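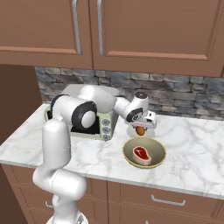

图 3 仿真厨房场景:夹爪夹着鸡蛋,停在浅碗上方

第三章 在仿真厨房里练习“取蛋入碗”

机械臂装好、线也理顺了,您大概已经很想让它在自家厨房里动一动。这份心情我们非常理解,不过还是想请您先坐下来泡杯茶,把这一章在电脑上走完,再去碰真的台面和真的鸡蛋。Enness 套件的控制程序在仿真里和在实机上用的是同一份动作文件,您在屏幕上调好的路径点、夹持力和速度,后面第四章可以原样搬过去,花在这里的时间一点都不会浪费。

本章默认您已经完成第二章的关节标定,并且电脑上装好了 Droltstead 仿真环境。如果您是和朋友在共享工坊里一起搭的,每台电脑都要单独做一遍标定文件的导入,别人的文件放到您的机器上,看上去能用,末端位置却会偏。

3.1 开始之前

请准备好以下内容:
已导入标定文件的 Droltstead 环境
厨房场景包(随套件附送,名称为 Harent 厨房)
夹爪参数文件,使用两指短爪的版本
纸和笔,用来记下您自己试出来的数值

最后一样听起来有点老派,可是我们自己调试的时候,最后救急的往往就是桌角那张写得乱七八糟的纸。软件里的历史记录会随着场景重置一起清空,纸不会。

注意:进行本章全部操作时,请关闭实机电源,并把控制盒与电脑之间的数据线拔下来。程序界面上有“仅仿真”的选项,勾选了也请照样拔线。

3.2 载入场景

1. 启动 Droltstead,在首页选择“打开场景包”,找到 Harent 厨房。第一次载入要编译材质,会慢一些,进度条停住不动也请耐心等一等,中途强行关闭会留下一个损坏的缓存,下次打开时还得手动删掉。

2. 载入完成后,在右侧的物体列表里确认有机械臂、鸡蛋、浅碗和牛排。碗里放着一块生的带骨牛排,属于场景自带的物体,请保留它。

3. 把视角切换到“台面侧视”。您看到的画面应当与图 3 的角度接近:机械臂的竖直连杆在近处,前臂朝右下方伸向碗的上方,台面后面是石砖墙,上下都是红棕色的木柜。角度差一点没有关系,能同时看清夹爪和碗口就行。

4. 点击“重置物体”,让所有东西回到初始位置。以后每次重新练习,都从这一步开始。

5. 打开碰撞显示。台面、碗、炉灶一侧的设备和墙面都会罩上一层半透明的外壳,程序判断有没有碰到,看的是这层外壳。外壳比物体本身略大,所以偶尔会出现“明明还有一条缝,却报了碰撞”的情况,请以外壳为准。

提示:如果您的电脑显卡比较旧,画面一卡一卡的,可以在显示设置里关掉台面的反光和阴影。物理计算不受影响,只是鸡蛋离台面多高会不太容易用眼睛判断,这时请改看屏幕下方的高度读数。

3.3 设置夹爪

鸡蛋又光又圆,夹起来比方块难得多。很多朋友第一次都会把力加得很大,心想夹紧一点总没错,结果仿真里的蛋壳当场报“破损”。请按下面的顺序来,慢慢加。

1. 在夹爪面板中选择“两指”,抓取方式选“力控”。位置控制留给那些硬的、尺寸固定的物件。

2. 把初始夹持力设为 3 牛。如果鸡蛋往下滑,每次只往上加一小格,加完就重新抓一次,看看它稳不稳,不要连续加好几格再试。

3. 将手指闭合速度调到最低档。等整个流程都顺了以后再考虑提速,其实我们自己也一直用最低档,看着它慢悠悠地合上,心里踏实。

4. 让两根手指对准鸡蛋最宽的部位。在“抓取点”里拖动蓝色标记即可,松开鼠标后程序会自动吸附到最近的表面。吸附得不理想时,按住 Shift 再拖,可以临时关闭吸附。

5. 勾选“夹持丢失时暂停”。鸡蛋一旦脱手,仿真会停在那一刻,您可以转动视角,慢慢看它是从哪一侧滑出去的。

注意:场景里的蛋壳强度是我们给的一个保守值。真鸡蛋有大有小,壳有厚有薄,第四章会请您先用木蛋,再用煮熟的蛋,最后才换生蛋。请不要跳过。

3.4 编辑路径

路径由若干个路径点连成。刚上手的时候宁可多放几个,把弧线分得细一点,机械臂走起来会温和许多。

1. 新建动作,命名时请用英文字母,中文名称在导出时可能变成乱码。这个毛病我们知道,正在改。

2. 放置“起始点”。请把手臂收在台面上方,前臂不要贴近上柜的柜门。

3. 放置“接近点”,位置在鸡蛋正上方。夹爪在这里应当完全张开。

4. 放置“抓取点”,使用 3.3 节里设好的位置,并在此处插入“闭合夹爪”指令。指令后面要加一个短暂的等待,让力的读数稳定下来。

5. 放置“抬升点”。先竖直往上提,提到高过碗沿之后再横着走。抬升和平移请分成两段,合成一段斜线的话,鸡蛋下端很容易擦到碗边,这种擦碰画面上不显眼,碰撞记录里却会写得清清楚楚。

6. 放置“碗上停留点”。鸡蛋底部与碗沿之间留出 20 毫米。图 3 中鸡蛋位于碗的后沿上方,您可以拿它作为一个过渡点;正式松手之前,还要再往碗的中间移一移。

7. 放置“下放点”,选在碗内没有被牛排占住的地方。调低高度,直到鸡蛋底部的外壳刚好接触碗底外壳,再插入“张开夹爪”指令。悬空松手在仿真里有时也能成功,我们还是建议您养成放到底再松的习惯。

8. 放置“退出点”,让夹爪竖直向上离开,最后回到起始点。

提示:碗比较浅,手腕稍微倾斜一点,手指就能避开碗沿。倾斜角请控制在 35 度以内,再大的话,前臂会离墙面太近,肩部关节也会转到一个很别扭的姿势,回程时容易触发限位。

3.5 试运行

1. 先点“预演”。预演时只走路径,不计算抓取,鸡蛋会留在原地。请您从侧面和上方各看一遍,留意前臂与炉灶旋钮一侧的距离。

2. 预演没有报错,再点“运行”。速度滑块请先放在 10%。

3. 运行过程中盯住两个读数:夹持力和末端高度。画面当然很吸引人,可是读数先变,画面后变,出问题的苗头多半能从数字上看出来。

4. 成功一次之后,先别急着庆祝。打开“随机摆放”,让鸡蛋的初始位置每次略有变化,再连续运行 10 次,把失败时的情形逐条写在纸上。整轮下来大约 20 分钟,正好可以把茶续上。

5. 如果失败都集中在同一个位置,请回到 3.4 节调整对应的路径点。如果失败得毫无规律,先检查夹持力,再检查标定文件。

注意:提速时请一档一档来,每提一档都要重新跑一轮。速度高了以后,鸡蛋会在抬升点附近摆动,夹持力原来够用,到了这里就未必够了。

3.6 常见情况

鸡蛋刚抬起来就滑落
抓取点多半偏高了,手指夹在了蛋的上半部分,越夹越往下挤。请把抓取点往下移到最宽处,然后再考虑加力。

运行到碗边时提示碰撞,肉眼看不出碰到了什么
请打开碰撞记录,点开最后一条,程序会把相碰的两个外壳标成红色。常见的是手指外侧与碗沿相碰,也有朋友发现是夹爪的方形外壳碰到了,这时需要减小手腕倾斜角。

鸡蛋放下去以后自己滚开
松手速度太快,或者下放点正好落在牛排边缘。把张开速度调低,下放点往空处挪一点。

手臂绕了一大圈才到抬升点
某个关节选了另一种转法。在该路径点上点右键,选择“就近解”,再预演一次。如果仍然绕,请在两点之间补一个中间点,把它引过来。

画面里夹爪与鸡蛋之间有缝,却显示已经夹住
同样是外壳略大的缘故,不影响练习。您若看着不舒服,可以把鸡蛋外壳的精度调成“高”,代价是计算会慢一些。

换了一台电脑以后,动作整体偏向一侧
请重新导入您这台手臂的标定文件,并确认底座位置没有被还原成默认值。底座位置保存在场景里,动作文件里不带这一项,复制的时候很容易漏掉。

3.7 保存与导出

1. 在“动作”菜单中选择“另存为”,把文件放在自己建的文件夹里。请不要存进安装目录,更新软件时那里会被覆盖。

2. 选择“导出到实机”,格式选 Jang。导出窗口会要求您填写末端负载和最高速度,负载按夹爪加鸡蛋来填,最高速度先沿用您试运行时最稳的那一档。

3. 勾选“附带夹持参数”。漏勾的话,实机会使用出厂的夹持力,对鸡蛋来说太大了。

4. 导出完成后,用文本编辑器打开文件看一眼,开头应有动作名称和标定编号。标定编号要与贴在底座上的那一张标签一致,不一致就不要往下进行,请回到第二章。

5. 把纸上的数值抄一份,夹在这本手册里。夹持力、倾斜角、停留高度和速度,写在第四章开头的空白表格中也可以,装实机的时候您会不停地翻到那一页。

导出的文件准备好以后,请翻到第四章“台面固定与首次通电”。数据线在那一章的第 4 步才会重新接上,在此之前请继续让它拔着。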